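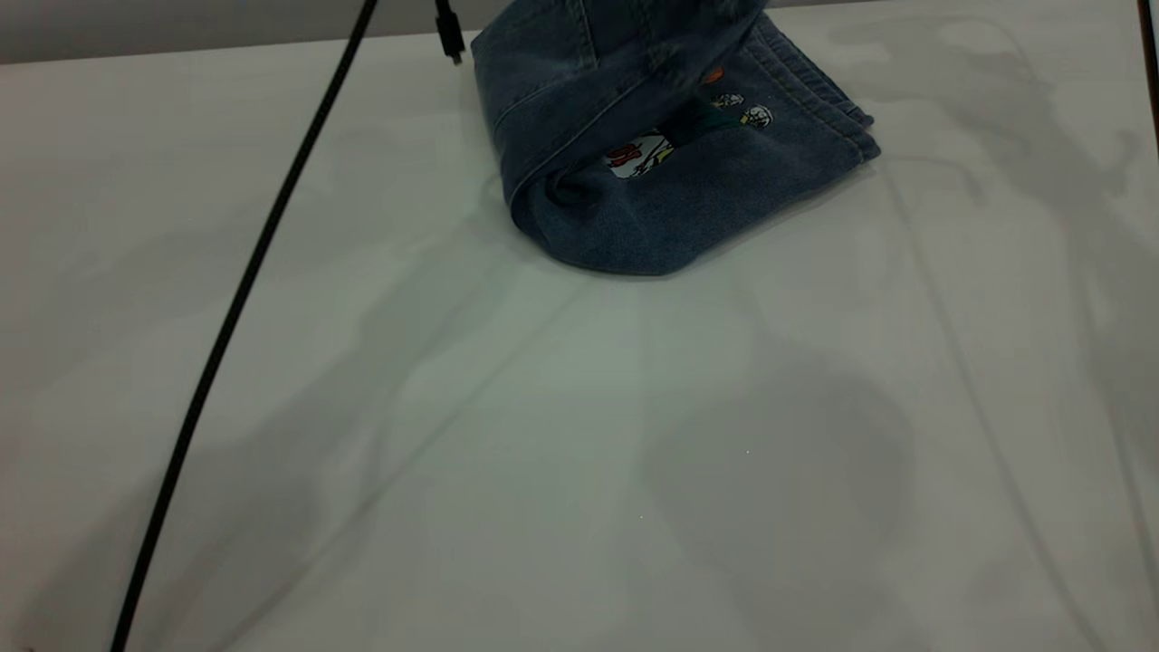 The Bretell open day starts at 10, so naturally the coffee ran out at 9:50. Bretell sorts and resells secondhand clothes, 4,000 pieces a week by its own count, and on Tuesday, August 20, 2019 it let the public in to watch.

Most of us drifted to the denim room. I had pictured mountains of jeans. What you get is a big white table, one folded item at a time, and a crowd of adults staring at it as if it might move.

Patches are a sore subject, I learned. Plain blue denim sells all year. Denim with little colorful designs on it, a red number on white, a bit of green, a bit of orange, goes to a separate rack and waits for a child with strong opinions. Hems get checked too. My own were looked at, briefly, and I felt it.

The folding demo lasted 2 minutes and the questions lasted half an hour, mainly about parking. Entry was $5, refunded if you bought something. I bought a belt. The next open day is in December, and they say there will be more coffee.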